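A word for trays, blocks and a place to stand things

2 December 2020

I have had a half-written post about trays sitting in my drafts since January, and every time I open it I get as far as the first paragraph and go and put the kettle on. But it is dark by teatime now, I have a cold, and I can't settle to anything useful, so you are going to get the tray post whether you wanted it or not. Blocks come into it too, and the odd bit of family history.
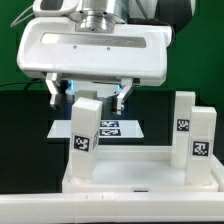
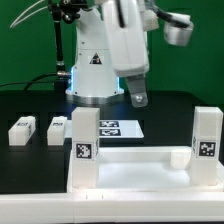
Photos: Samuele Marino

What I like so much in these is the whiteness of everything, for a start. White tray, white blocks, and then in the second one that black tabletop with the bright green behind it, which I would never in my life have put together and which I now rather want for the back bedroom (don't tell Leopold, he has only just finished the skirting). And I like that the trays have a rim. A tray without a rim is a chopping board, as my mother used to say, usually while mopping up tea.

But the bit I keep going back to is in the first picture, the upright block with its foot in a little round socket in the floor of the tray, leaning over slightly to the left like somebody waiting for a bus. The one at the front on the right has a socket as well. It is such a simple thing, a place made for something to stand. I have been thinking about it all week while doing the washing up.

I grew up in a house where nothing had a place. I don't say that unkindly. We were a big noisy family above a shop, and things lived wherever they were last put down, so the scissors might be in the bread bin and the bread might be on the piano. When I went to stay with my friend Shahla Rezaei for the first time (we were eleven, and I was allowed two nights) I couldn't get over her mother's kitchen drawers. There was a tray for everything. There was a tray for string! I came home and tried to make one for my pencils out of a shoebox lid and some glue, and my brother sat on it the same evening.

Anyway, that is where it started, and I have been a tray person ever since. At the moment there are 12 in this house if I include the one under the boots, and I do include it, as it works harder than any of the others. The oldest is the enamel one that came from the Moradi, the café Shahla's aunt had before she moved to the coast, and it has a chip at one corner that I always turn to the wall.

The blocks are a newer interest. Our neighbour Sakda Thaweesak cuts them for me out of offcuts when he is in the mood, in whatever sizes the offcuts happen to be, and I sand them and paint them at the kitchen table with the wireless on. I started because I wanted something for my niece's little girl to build with when she comes, but she is very nearly too grand for blocks now and I find I am making them for myself. I paint mine plain and then put a pattern on one face so I know which belongs to which set. Mine are spots and stripes and a rather wobbly fish. The square black-and-white patterns on Samuele's photos are much smarter, and I did have a go at copying the look of one with a fine brush and a ruler last night. I won't be showing you that one.

For anybody who wants to have a go themselves, what I do is very ordinary. Sand with the grain, wipe off the dust with a cloth you don't mind losing, and give them one thin coat of primer. Leave them overnight. I know it says four hours on the tin, but my kitchen is cold and I have had too many thumbprints. Then two coats of white, standing the blocks up on their ends on a bit of greaseproof paper so that only the bottoms stick, and a quick rub on the bottoms at the end. If you want to put a pattern on, do it with the block lying flat. I tried it once with the block standing upright and there is still a line of black across my good tablecloth.

The sockets are where I have come unstuck. I thought I would make a tray like the one in the first picture, with a round holder for each block to stand in, and I went about it in quite the wrong order. I glued down a ring of wood (a curtain ring, if you must know, from the old Sallby curtains we had in the hall) and then found that a rectangular block in a round ring does whatever it likes. It leans, it spins, it faces the wrong way when you come down in the morning. Tzu-hsuan Tu, who taught me everything I know about glue and a fair bit about patience, looked at it for a long while and said I wanted to fill the ring and cut a slot in the filling, and so I have filled it with wood putty and am waiting for that to go hard. It has been 8 days. I may have bought the wrong putty.

In the meantime I have been using the tray as it is, with the blocks lying down, and it does look rather peaceful that way. There are two little ones lying flat on the black table in the second picture, off to the side of the white tray, and I do the same with mine at the end of an evening. I can't quite bring myself to put everything away when I know I shall be back at it after breakfast. Leopold says this is how the bread ended up on the piano.

Some bits and pieces before I go. Several of you asked about the grey-green paint on the shelf last time, and it was a leftover pot from the Varkadley sale, no label on it at all, so I am afraid I can't help you. The marmalade will be later than usual because my big pan has gone on loan to Shahla and I don't like to ask. And thank you to whoever sent the parcel of brass hooks with no note in it. They are up on the back of the pantry door and holding three trays already, with the boot one on a nail beside them while I wash the mat.

I'm off to prod the putty.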